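Trefor Mostyn was at the Dernari open day by a quarter past nine on Wednesday, before the coffee was out, and he had already found something to complain about.

"The brochure says home robot," he said. "I walked in and there was no home. There was a projector."

Mostyn spent most of his working life fixing hospital lifts and laundry machinery, and he now advises care homes on what not to buy. Dernari wants to sell care homes a two-armed helper called Plendulora. The company had invited 90 people to its offices in Madigan to see it work, and what they saw was the simulated version, driven live through a computer-made apartment on a large screen.

The first part of the morning was spent over a broad gray surface.

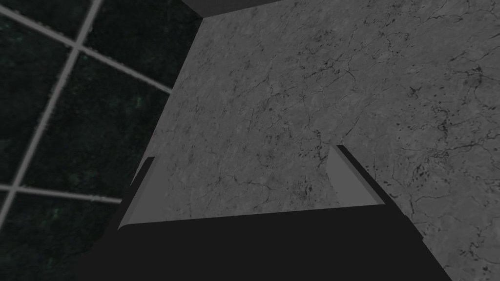

The gripper's view during the opening run, with nothing yet between the fingers.

"It's a nice piece of stone," Mostyn said. "Lots of cracks in it. I'd like to have seen a cup."

Sebastian Ardeleanu, who runs the simulation group at Dernari and did most of the talking, took this well. He said the point of the session was to show how the software handles positions and angles before a real arm is put at risk. "A mistake in here costs us nothing," he said. "A mistake in somebody's kitchen costs us the customer."

I asked how many practice runs the software had behind it. He said 2596 in this apartment alone. I asked how many of those had gone well, and he said that depended on what I meant by well. I said I meant what a customer would mean. He promised to send me a figure, and at the time of writing he has not.
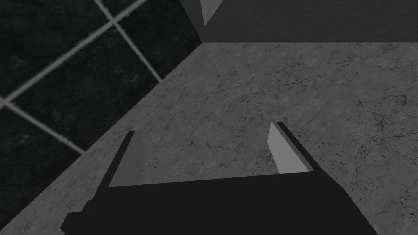

Mostyn had a different question, and he asked it twice. What happens when the room is wrong? In his experience rooms are always wrong. A rug gets moved, a drawer is left open, someone parks a walker in the doorway.

"We change the rooms around," Ardeleanu said. "Textures, lighting, furniture. The software has to cope with a room it doesn't expect."

"You change them to things you thought of," Mostyn said.

Ardeleanu agreed that this was a fair point and moved on to the hallway, where the view switched from the hand to the robot's body. There was a white door at the far end and a crib along one side, and a woman behind me asked whether the machine was meant to be near children. It was not, Ardeleanu said. The furniture comes from a shared library called Filtano, which has 514 household items in it, and the apartments are filled from that. 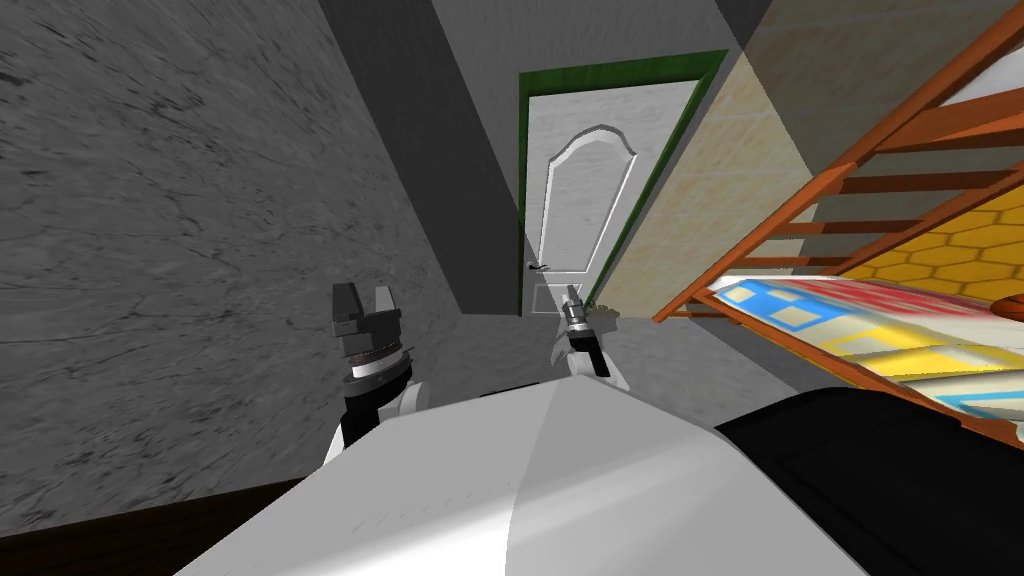 Doors are where Mostyn thinks the whole business will be decided. He has watched carts, wheelchairs and cleaning machines get stuck at them for years. "A handle sticks, the frame swells in wet weather, there's a closer on it that somebody set too tight," he said. "Show me a robot that gets through eight doors in an old building and I'll buy the lunch."

Lunch was sandwiches, paid for by Dernari. Over it Ardeleanu was more open than he had been at the microphone. He said friction was still the hardest thing to get right, and that a grip that looks firm on the screen can be useless in the real world — the numbers say the object is held, and the object slides out anyway. He did not want to give a date for the first real installation. The brochure gives one, November, and he said he had not written the brochure.

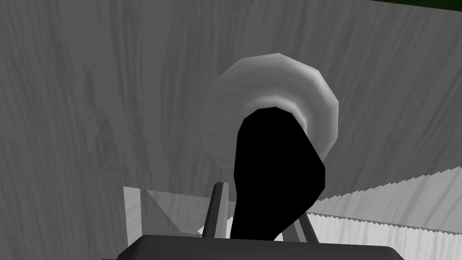
I asked Mostyn, on the way to the parking lot, whether he would tell any of his clients to put down a deposit. He laughed. "On what? I haven't met it."

He did allow that the people were serious and that Ardeleanu had answered more than he dodged. He also said he would come back if he were asked, on one condition, which he had written on the feedback card and underlined: a real arm, a real door, and let him pick the door.

Dernari says a second open day is planned. It has not said what will be in the room.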